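FOR IMMEDIATE RELEASE
Saturday, November 23, 2019

Milolden Opens Kitchenware Lending Shelf at Grirkbridge Store

GRIRKBRIDGE – Housewares retailer Milolden has opened a lending shelf at its Grirkbridge store, where customers can borrow plates, bowls, colanders and other kitchen basics free of charge. The shelf is stocked with 1,129 pieces and is open during regular store hours.

The program is meant for people who need extra tableware for a short time, such as families hosting a holiday meal or tenants whose belongings have not yet arrived. Borrowers may take up to 24 pieces at a time and keep them for two weeks. A store account is required. There is no deposit.

Most of the pieces come from the Grunent line, which Milolden has sold since May. Grunent is a range of everyday tableware and prep items in soft colors, including green, blue and a pale lavender-pink. Discontinued items from older lines have been added to the shelf as well.
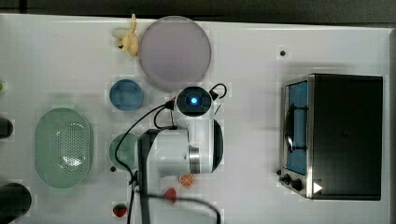

A pale lavender-pink plate, blue and green bowls and an oval mint-green colander on a white tabletop.

Borrowed items should be washed before they are returned. Staff check each piece for chips and cracks, wash it again in the store's back kitchen and put it back on the shelf, normally by the next morning. Customers who break a plate or bowl pay half the retail price of that item. There is no charge for ordinary scratches.

Pieces can be reserved up to 53 days ahead at the service desk or by telephone. Colanders, serving plates and large pots are limited to one of each per household through the end of the year. Knives and electric appliances are not part of the program.

Milolden tested the idea over the summer at its smaller Panasiuk Street store. Bowls were borrowed more often than any other item there, and the Grirkbridge shelf has been stocked with that in mind. The Panasiuk Street shelf will stay open.

About Milolden
Milolden sells cookware, tableware and kitchen storage through its stores and by mail order. Its main store and offices are in Grirkbridge.

Press contact: Milolden Press Office, Grirkbridge

###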